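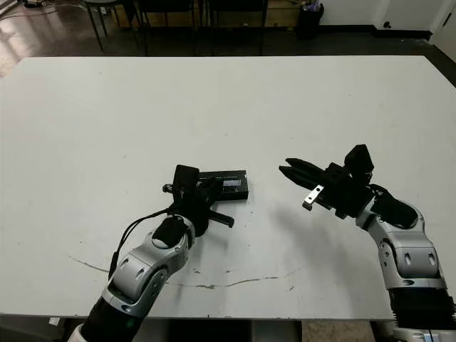
Viltomum 2 is out, and I've been poking at it all morning!

26 May 2023 – Tekleab, the small software shop in Bancombe that some of you know from its calibration tools, has put out a new version of its two-arm planner. The old one treated a pair of arms as two separate robots that happened to share a table. Each arm planned its own path, and then a checker ran over both paths and threw them out if the elbows or grippers came too close. You could watch it sit there retrying (I have, many times, with a coffee going cold next to me).

The new one plans both arms together and keeps on planning while they move. It refreshes the path 10 times a second, so if one arm lags a bit the other one slows down to match instead of freezing up. That was my biggest gripe with the last release, and I'm very happy to see the back of it.

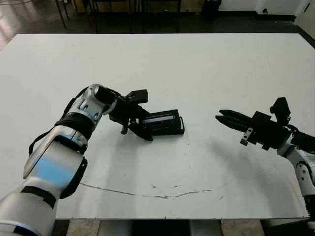 The bit I wanted to see for myself was the handling of flat, dark objects on a light table. Black things with shallow edges are a pain for depth cameras, and the old perception module used to guess the height wrong and then plan a grasp somewhere in the air. Tekleab now mixes the wrist camera views with the head view before it settles on a grasp, and it keeps a score for how sure it is about each edge. When the score is low, the arm is told to hang back and get another look. You can set that threshold yourself, and please do, because the default is pretty timid.

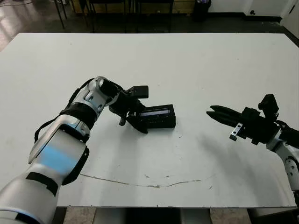
Two arms and one black object on the test table in Bancombe.

Now for the numbers, which come from the release notes and not from me. The team ran 4000 planning problems in simulation and says the new version solved all but 30 of them inside the time limit. On real arms they logged 2125 runs, and they've posted the logs, including the bad ones. I like that a lot – I've only dug through a small part so far, but the failures are labeled in plain words and you can replay them in the viewer.

What's missing? Soft objects, mostly. Anything that bends still gets treated as a solid block, and the notes say a fix is planned for August. The installer also wants a newer compiler than the one on my lab machine, so there went my first hour. And the config files from version 1 won't load until you run the converter, which is hiding in the tools folder (why?).
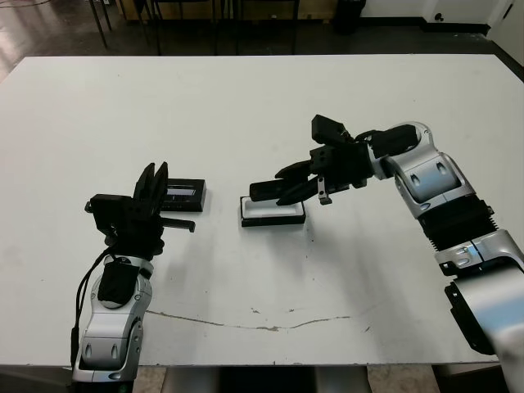

One reader over in Viltham has already written in to ask whether the old single-arm mode survived, since their whole line depends on it, and to say that they'd hold off upgrading until somebody had tried it with a slower controller. The single-arm mode is still there, under "legacy" in the planner menu. I haven't tested it on slow hardware yet, but I've got an old controller on the shelf and I'll post the timings when I have them.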